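Wednesday, October 30, 2019

# The kitchen should be settled before the lease is signed

The Bresness Housing Association lets homes to people who, in most cases, have seen them once. A viewing lasts twenty minutes if the previous tenant is out and rather less if they are in. On the strength of that visit a household commits itself to a tenancy of several years, and to a kitchen that it had no part in choosing.

It is the view of this Association that the kitchen deserves more attention in lettings policy than it now receives. Rents, deposits and repairs are all governed by written rules. The room in which a family will spend a good part of every evening is governed by habit. In Midero, where the Association manages 707 homes, the standard kitchen was drawn up for a household of two adults and has been fitted in much the same form ever since, whether the flat sleeps one or 6.

The consequences are familiar to any housing officer. A tenant who uses a wheelchair is given a worktop at standing height and told that an adaptation may be requested. The request is made in the first week and met, if all goes well, within the year. A family with small children finds that the only free socket is beside the sink. An older couple cannot reach the upper cupboards and keep their plates on the windowsill. None of these matters is a fault in the ordinary sense, and so none of them appears in the repair figures.

Landlords often reply that choice is expensive. The Association accepts that a kitchen fitted to order costs more than one taken from stock, and that the cost must be found from rents. But the comparison is usually made on the day of fitting and at no other time. When the Association reviewed its own spending in September, it found that 300 kitchens had been altered within two years of being installed. Worktops had been lowered, doors rehung and sockets moved. Each visit required its own order, its own tradesman and a morning of the tenant's time. Money of this kind is spent quietly and is seldom set against the saving that was claimed at the start.

There is also the question of who is asked. At Skorkano, an estate of similar age, new tenants are now invited to go through a short form before work begins on an empty flat. They are asked how many people will cook, whether anyone needs to sit while doing so, and what they own already. The form does not promise everything. It gives the surveyor something to work from, and it gives the tenant a record of what was requested and what was refused.

Drawings are of limited help in these conversations. Many people cannot read a floor plan with confidence and should not be made to feel foolish on that account. A view of a room drawn by computer, with its walls and cupboards in place, is far easier to discuss.

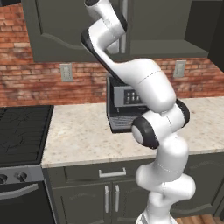 *Computer-rendered kitchen with brick backsplash. Source: Lakatos Visual Library*

Such views need not be costly or exact. Their use lies in allowing a tenant to say, before anything is ordered, that a cupboard is too high or a surface too dark. The Association would caution only against treating them as a substitute for a visit. Light, noise and the smell of a drain are still matters for the person standing in the room.

We therefore ask that landlords in the district adopt a written kitchen standard for each size of household, that incoming tenants be consulted before an empty home is refitted, and that the cost of later alterations be published alongside the cost of installation. Where a home must be let at short notice, the consultation may follow the letting, provided that a date for it is entered in the tenancy agreement.

Responses to this paper may be sent in writing to the Association's Midero office. Copies in large print are available on request.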